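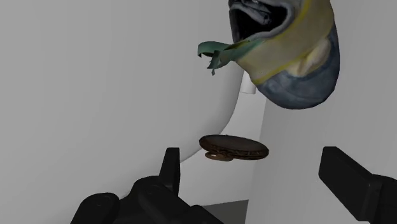 Areeba Tanoli wrote in to ask why anyone would budget for simulation time before they'd even picked an arm, and whether that money wouldn't do more good in the hardware pot. Fair question, Areeba! I asked myself the same thing back in December, when my whole equipment plan was one line on a spreadsheet that said "robot" with a big blank next to it.

So, a bit of an introduction. I'm putting together the purchase plan for our small workshop (one arm, one gripper, spare fingers, and whatever the software people talk me into), and this page is where I keep the pictures and the notes that go with them. The first quote I got came from Trasis and it was lovely to look at, but it left out the stand and the training. The second was from Ilura, and theirs had the stand in it, plus a support plan of 12 months that I'm still trying to get down to six.

The simulation seat is from Trikitz and comes to $2959 for the year. I gulped at that, but it's the one line I'd fight for. We get 80 hours of help along with it, and I've been spending them on finger shapes and reach, all the fiddly stuff I'd otherwise be guessing at with a catalog open on my knee. Changing a gripper in a file costs me an afternoon. Changing one after the invoice is paid is a whole other conversation (ask Virgil Cârstea, he's had it twice).
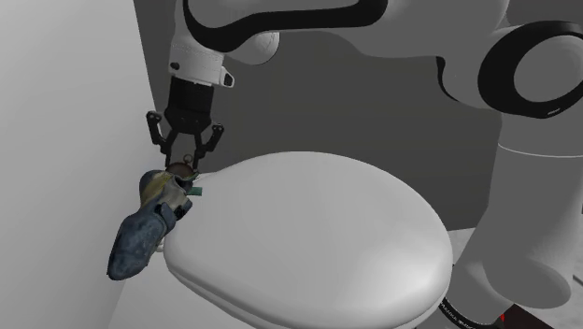

Two-finger gripper over a small brown item, with a blue boot shape and a white lid close by. Simulated.

Small things in awkward company are what I want priced properly, so spare fingertips now have their own line in the plan. I've also moved the cabling out of "miscellaneous," where it was hiding a scary number. Still waiting on Coman for the stand drawings, and I'd like those in hand before 28th May, when the plan goes in for sign-off. If you've bought a stand separately from the arm, please write and tell me how it went!

Print this page | E-mail this page

Contact | Copyright, all rights reserved | Back to top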